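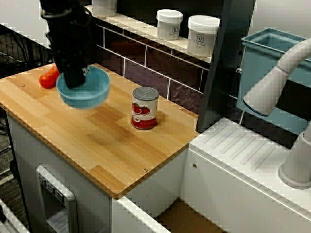
Small Kitchen, Small Counter
Design and Making, second project report
Rotcombe College, Patwary workshop group
Handed in March 10, 2018

1. What the project was

The brief asked for a study of one play setting and a plan to improve it. I picked the play kitchen. Everybody remembers one, and most reports I found were about whether kids like them (yes) and not about where you put anything down. My question: how much work can a very small counter do before it gets in the way of itself?

Word limit was 3000. Am well under. Drawings are in the folder, not here, they scanned badly.

2. The kitchen

Low white cabinets with a light wood counter on top. Dark tiles behind it with white grout, laid like subway tile. Narrow white shelf over the tiles for the white tubs with the screw lids. Sink unit next to the counter, white, with a ridged drainboard and a big curved faucet. There is a stovetop too with black grates and round knobs, set into its own piece of wood, but I left that out of the study. You can't do everything.

The props I worked with:
light blue bowl
tomato can, silver lid
orange-red plastic vegetable

On the vegetable. I wrote carrot in my first notes and then pepper and then someone told me sausage. In this report it is "the long piece" and I'm moving on.

Why so few props? Started with the whole box, it was chaos, nothing could be compared. With a short set you see right away what each thing needs. The can needs a flat spot and not much else. The bowl takes more room than you think. Long piece can roll, in principle, so it wants something behind it.

3. How I did it

Layouts first on paper, then on the counter. For each layout I wrote down which things were in the front half, what was behind what, and if there was a clear patch left for "working". A clear patch meant my hand flat on the wood with fingers spread. Not scientific but it was the same hand every time.

I ended up with 28 layouts. Threw out 17 because they were really the same layout shifted a little. Should of noticed that earlier, it cost me a whole afternoon.

The layouts I kept fall into types:

Bowl at the front. Can in the middle, long piece at the back. Good for anything where you put stuff into the bowl. Bad for getting the long piece, you reach past everything.

Bowl at the back. Front opens up. Feels like a real kitchen where you've pushed the mixing bowl away to chop. Also looks neatest.

Bowl in the middle. Everything is within reach and there is no clear patch anywhere.

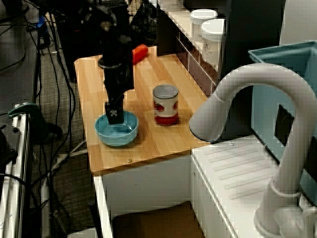 Dragica Papadopoulos read the draft of this section and disagreed with me about the front: a child standing at the counter will pull the bowl to the edge whatever you plan, she said, so you may as well design for the edge, "and stop calling it the wrong place for a bowl." Fair. I had called it that, twice. Took both out. She also wanted to know why the can was never in the sink, because in her experience that is where cans go.

So I added a note on the edge. The front corners of the counter are rounded, which is nice for hips and heads, but it means a bowl right at the corner has less wood under it than you'd expect. A thin raised lip would fix it. A lip also makes it harder to wipe crumbs off. There are no crumbs in a play kitchen. Well, there shouldn't be.

4. Surface

The top is made of strips, light and darker honey colors. I like it. Against the dark tile the light blue and the red of the can label both show up well, and that turned out to be more use than I planned for, you can check a layout from across the room. If the counter was dark I think the long piece would still be OK but I'm less sure about anything brown (bread, potatoes, the wooden egg).

Screw heads. You can see them in the top, small round ones. Nothing dangerous but they pull the eye, and in my redesign they go underneath or get a plug.

There was also a darker smudgy area in the middle of the wood. Tried to find out if it would clean off and was told leave it. OK.

For the finish on the new top I compared two: Cimonine, a hard wax, and Premalon, a clear water based coat. Test strips only, offcuts from the workshop. Cimonine felt better in the hand and showed finger marks. Premalon was a bit shiny and plasticky but wiped clean with one go. I'd pick Premalon for a classroom and Cimonine for home. My partner on the test would pick Cimonine for both, we did not settle it.

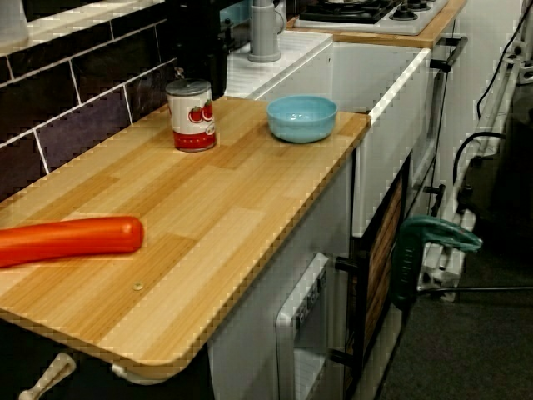

Fig. 3. Can and bowl toward the back, long piece at the left. Tile line on the left used as the rear limit.

With the bowl out of the front the counter suddenly seems a size bigger. Same wood, same props. I kept coming back to this one and used it as the base for the redesign.

5. The redesign

Changes, in the order I would do them:

Move the tub shelf up a little. The tubs sit low enough that a tall prop at the back would bump.
Shallow round recess for the bowl, back right. Wide enough to be loose.
A groove along the back for long things so they don't wander. Could be routed in one pass.
Plugs over the screws.
Leave the front half alone!! No lip after all, see above, I went back and forth.

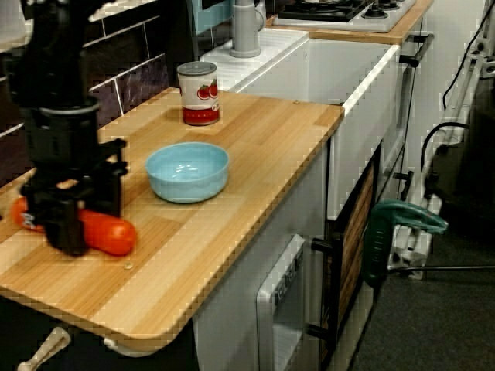
The groove is the change I'm least sure of. Put it too far back and a small kid can't reach in, put it forward and you've eaten the clear patch, which was the whole point. On paper I have it just ahead of where the can stands. Needs a mockup in card before anyone cuts wood.

Cost. The workshop price list puts the new top at 2750 in workshop credits including the finish, which is nearly my whole allowance, so the shelf will have to wait. The recess is the expensive part. Without it there'd be enough left over for better hinges on the cabinet doors.

6. What I'd change about the project

Begin with less stuff. Draw every layout at the same scale (I didn't, drawings 4 to 9 are bigger, sorry). Ask other people sooner, the edge comment came late and it was the most usefull one I got. And do the sink. The drainboard is right there beside the counter and people will put things on it, I treated it like a wall. A second study could take counter and drainboard together as one long surface and see if the clear patch moves over.

Original plan from December is in the appendix with my tutor's notes on it. Finish strips are taped to the inside of the back cover, Cimonine on the left.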